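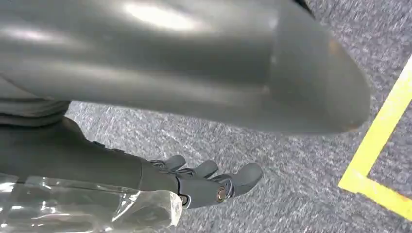 Second evening with the Droltasport

May, kettle on, feet up, late

The trial unit is still here and so am I. Hindbridge have lent it to us with a view to us paying 232 a month for the thing, a figure Mawar Sitompul keeps saying aloud in different tones of voice to see if one of them makes it smaller.

I should write down what we did before it all blurs. We worked on the grey carpet inside the yellow tape, as the booklet asks. The booklet is fond of tape. It has more than three pages on tape and a single paragraph on what to do if the arm stops answering you, and that paragraph says to see the section on tape.

The job was hand positions. You go through them on the Nudix software, tick a box, write a remark, go on to the next. My remarks started the afternoon as full sentences and had shrunk to "fine" and "fine?" by five. Mawar's were longer. She trained as a bookkeeper and doesn't trust a blank box.

I like the fingers, I'll admit. They're fat and grey and blunt at the ends, like something you'd find at the bottom of a glove drawer, and there's a fat silver screw in the side that I kept wanting to tighten. I left it alone. The contract has a clause about people like me.
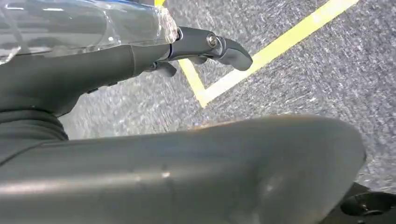 Gripper over the tape corner, clear plastic on the forearm.

Rang Hindbridge at four to ask about the service plan. A very cheerful man told me there are two, and that the dearer one is popular. I asked what you get with it. He said priority. I asked priority over whom, and he said the people on the other one. We'll be on the other one.

He also said Setiawan, down the road, took theirs on after three weeks' trial and haven't looked back. Mawar knows someone at Setiawan and has sent a message to find out if they've looked sideways.

My own list so far. The software is slow to open and quick to log you out. The grey casing is smart enough, in the way that office chairs are smart. The booklet wants a better writer.
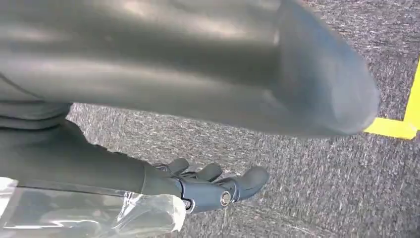 Anyway, I wrote all that up for the office in politer words and got back a thumbs up, so either they agree or they were on a train. Mawar wants another go at the hand positions tomorrow before we decide, and she wants to do the ticking this time, having seen my boxes.

Must find the lid for the biscuit tin. Must ask about the deposit.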